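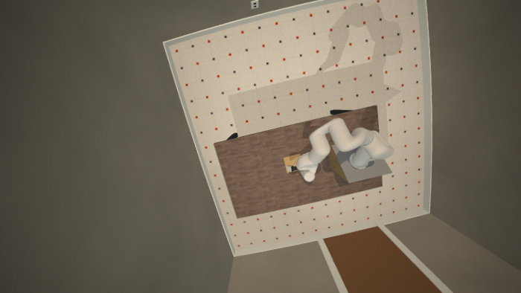

Rafia says if we pick the block first every time, the arm is already bent the wrong way for the dice, and we should just flip the whole order. She said it on Thursday before I'd even sat down, and I said no, and then I lay in bed thinking about it and I'm pretty sure she's right. Ugh.

So the state of things. The club round is a sorting task, all in simulation, and our team has the scene loading without errors (finally!). Zorica wrote the part that moves the arm over whatever we tell it to go for, and she named it Trevor, so now everybody says stuff like "Trevor is thinking" when really it's my planner being slow. My planner is called Traser, which was a typo I never fixed. It's 885 lines and I'd be happy to throw out half of them.

We ran 13 tries in a row after school. Five were good. The rest mostly went wrong right at the end, when the fingers close – the arm gets there fine, then the grip angle is off by a hair and the cube squirts out sideways. Zorica thinks it's friction. I think it's me, I'm rounding the angle somewhere and I can't find where. Itzel sat with me for a while and read the code out loud in a terrible opera voice, which didn't find the bug but did find a minus sign I'd put in twice. 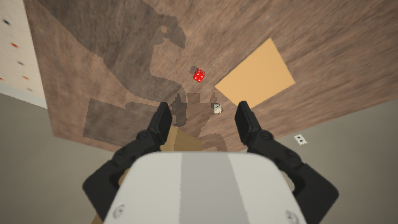
Gripper open, red die and a white one still on the table

Ms. Lemieux came by when we were packing up and asked what our score would be if the round was today. I did it on the whiteboard and got 2,371, and she made that little "hm" noise that could mean anything. Slavica's team won't tell us theirs. Fine!

Anyway, plan for next time: swap the order like Rafia wants (I still have to tell her, she's going to be unbearable), print the angle at every step so I can see where it goes weird, and slow the fingers way down to see if Zorica is right about friction. If there's time I want to try coming in from the other side of the table too, but there's never time.

Also I left my charger in the lab again. And I owe Itzel a bag of chips for the minus sign – the spicy kind, she was very clear about it.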